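Tundidum Block and Basket Set
User Guide, Section 3: Preparing the Table and Laying Out the Pieces

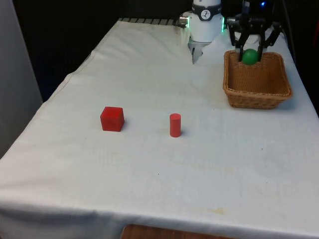
3.1 Scope of this section

This section covers the preparation of the table, the placing of the cloth, the laying out of the solid pieces and the basket, and the return of all items to storage. It applies to the standard set and to the extended set. Users of the extended set should also read Section 5, which deals with the additional pieces and the second basket.

Section 2 must be completed before work begins here. In particular, the contents of the carton should have been checked against the packing list, and any paper ties should have been removed from the basket.

The set is intended for sorting, naming and tidying activities carried out at a table. It is not intended for use on the floor or outdoors.

3.2 Terms used

Cloth: the plain, off-white table covering.

Solids: the cube, the cylinder and the ball. The color of a solid is always given first in this guide, as in "red cube" or "green ball".

Basket: the open-topped, rectangular woven basket.

Near edge: the long edge of the table closest to the person carrying out the activity.

Far edge: the long edge opposite.

3.3 Choosing the table

1. Select a table with a flat, level top. Folding tables may be used if the legs lock fully.

2. Check that the top does not rock. Press down on each corner in turn. If the table moves, place a thin pad under the short leg and test again.

3. Remove all other items from the top, including pens, cups and paper.

4. Wipe the top with a damp cloth and allow it to dry fully. Moisture left under the covering will mark it.

Note: A table with a raised lip is acceptable, but the cloth must be laid over the lip and not tucked behind it. A tucked cloth forms a ridge, and the cylinder will not stand on a ridge.

CAUTION: Do not use a glass-topped table. Solids dropped from a low height may chip or crack the glass.

3.4 Laying the cloth

1. Unfold the cloth away from the table and shake it once to remove lint.

2. Lay the cloth over the table with the hemmed side facing down.

3. Draw the cloth toward the near edge until the overhang on that side is at least 3 inches.

4. Smooth the cloth from the center outward with the flat of the hand. Work toward the left and right sides first, then toward the far edge.

5. Let any spare fabric hang freely at the side. Do not pin, clip or tape it.

Soft wrinkles are normal and do not affect the activity. Only the places where solids will stand need to be smooth. Fabric that gathers at the back of the table may be left as it is, provided that it lies outside the working area.

Note: The cloth supplied with the set is not pre-shrunk. After the first wash it will be slightly smaller, and the overhang in step 3 should be measured again.

CAUTION: Where young children are present, check that the hanging cloth cannot be reached and pulled from below. A hard pull will bring the basket and all solids down with it.

3.5 Placing the basket

1. Hold the basket by the rim at both short sides. Do not lift it by one side alone, as this strains the weave.

2. Inspect the inside for loose strands. Trim any loose end with small scissors, close to the weave.

3. Set the basket down toward the far edge, on the right-hand side of the table. Users who reach more easily with the left hand may place it on the left.

4. Press lightly on the rim. The basket should sit flat. If one corner lifts, turn the basket over and rest a book on its base overnight.

5. Check that the whole base is supported by the table. No part of it may project past the edge.

The basket may stand fairly close to the side of the table, but it should always be possible to run one finger along the cloth between the base and the edge.

Note: The woven sides flare outward slightly, so the rim is wider than the base. Judge the position by the base.

3.6 Laying out the solids

The basic layout uses two red solids on the cloth, with the green ball introduced separately. This arrangement is referred to throughout the guide as Layout A.

1. Place the red cube to the left of center, nearer to the near edge than to the far edge. Any face may be used as the base.

2. Place the red cylinder to the right of the cube, standing upright on one of its circular ends. Leave a clear gap of open cloth between the two.

3. Check that the cube and the cylinder are roughly level with each other across the table.

4. Check that both solids stand in front of the basket and do not touch it.

5. Keep the green ball off the cloth until the activity begins.

Note: The ball will roll toward any low point in the fabric. It should be held, or placed inside the basket, whenever the layout is being adjusted.

CAUTION: The ball may present a choking hazard to children under the age of 3. Supervise the activity at all times and account for every solid before leaving the table.

3.7 Checking the layout

Before starting, stand at the near edge and confirm the following:

– the cylinder stands without leaning;
– the gap between the cube and the cylinder is free of folds;
– the opening of the basket faces straight up and is not blocked by fabric;
– every solid can be reached without leaning across the basket.

If the cylinder leans, lift it clear before smoothing the cloth underneath. Pulling the cloth while the cylinder is standing on it will usually tip it over.

Light from one side gives each solid a soft shadow, and this does not interfere with the activity. Strong sunlight should be avoided. The red finish will fade with long exposure, and a faded solid may no longer match its replacement.

3.8 Other layouts

Layout B places the ball in the basket at the start, with the cube and cylinder as in Layout A. It is suited to activities in which items are taken out and named.

Layout C begins with all solids in the basket and the cloth clear. It is suited to activities in which the participant sets the table from spoken directions.

Layout D is available only with the Sokol extension pack, which adds 12 solids in further colors. The placing chart is printed on the inside of the extension pack lid.

3.9 Tidying and storage

1. Return the solids to the basket one at a time, beginning with the ball.

2. Lift the basket with both hands and place it on a stable surface away from the table.

3. Fold the near and far edges of the cloth to the center, then fold in the sides. Carry the cloth to a suitable place and shake it out.

4. Place the folded cloth in the bottom of the carton, and the basket with the solids on top of it.

5. Close the carton and store it in a dry room. Do not stack more than 22 pounds on the lid.

Note: The cloth should not be kept inside the basket. The weave will catch on the fabric and draw threads.

3.10 Care of the cloth and basket

Wash the cloth separately in warm water with a mild detergent. Do not use bleach. Faint yellowish stains may remain after washing, and these are of appearance only. The cloth may continue in use. It should be replaced when the fabric becomes thin, torn or stiff, or when the hem comes undone.

Brush the basket with a soft dry brush. If it must be cleaned with water, wipe it with a lightly dampened cloth and leave it to dry in moving air, away from heaters. Never soak it.

Wipe the solids with a dry cloth. Household polish must not be applied, as it makes the surfaces slippery and leaves marks on the fabric.

3.11 Replacement parts

Single solids, cloths and baskets may be ordered from the Flostham parts desk. State the name of the part, its color where this applies, and the set number printed on the end of the carton. Sets numbered below 2,000 were supplied with the earlier Witen basket, which has a smaller base. The current basket may be used with these sets, but it will not fit in the original carton.

Orders received in January may be delayed by the yearly stock count.

Section last revised 12th April. Continue to Section 4, Guided Activities.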